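Section 5. First Session at a Household Table

5.1 Purpose

This section covers the first working session of the Galtden two-arm household kit at the customer's own table. It applies to units delivered from April onward. Units delivered earlier should be updated to controller release 1078 before proceeding. Installation and base leveling are described in Section 4 and must be complete.

5.2 Preparing the table

1. Position the base so that both arms can reach the front half of the tabletop with the elbows slightly bent. The recommended distance from the base plate to the table edge is 600 mm.

2. Leave everyday items where they are normally kept. The kit is intended for ordinary rooms, and a cleared table gives poor results during calibration.

3. Remove knives, lit candles, and open containers of hot liquid.

CAUTION: Keep children and pets out of the reach of both arms whenever the drive lamp is on.

5.3 Running the survey pass

4. Turn the key switch to SURVEY and press the green button once. The arms rise to the ready position.

5. Wait 30 seconds without touching the table or the base.

6. On the tablet, select Table, then Begin. Confirm the table height when prompted.

7. Open each gripper fully with the slider and check that both fingers move freely. Fingers supplied under the Plumska accessory program have a different closing force and must be selected by name in the Tools menu.

NOTE: The survey pass uses the wrist views as well as the head view. A wrist view aimed past the table edge will include the floor and anything stored under the table. This is acceptable, provided the table edge remains in view.

5.4 Checking the views

8. Open the Views page and compare the wrist view with the head view. Small items such as cutlery should be sharp in the head view.

Wrist view first, then head view:

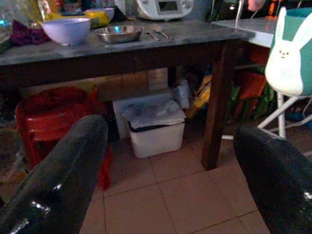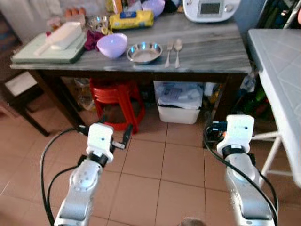

9. If either view is blurred, wipe the lens cover with the dry cloth supplied and repeat step 6. Do not use glass cleaner.

10. Select Accept. The controller stores the survey under the room name entered during installation.

5.5 If the survey is refused

A refused survey is most often caused by strong light from a window or by a base that has shifted. Close the blinds, check the leveling feet, and begin again at step 4. After three refusals, switch the unit off and contact the service desk in Taltthorpe - please have the serial number ready. Requests concerning extended tool sets should be addressed to Suleiman Adeyemi, Customer Engineering.

Continue to Section 6, Teaching a First Task.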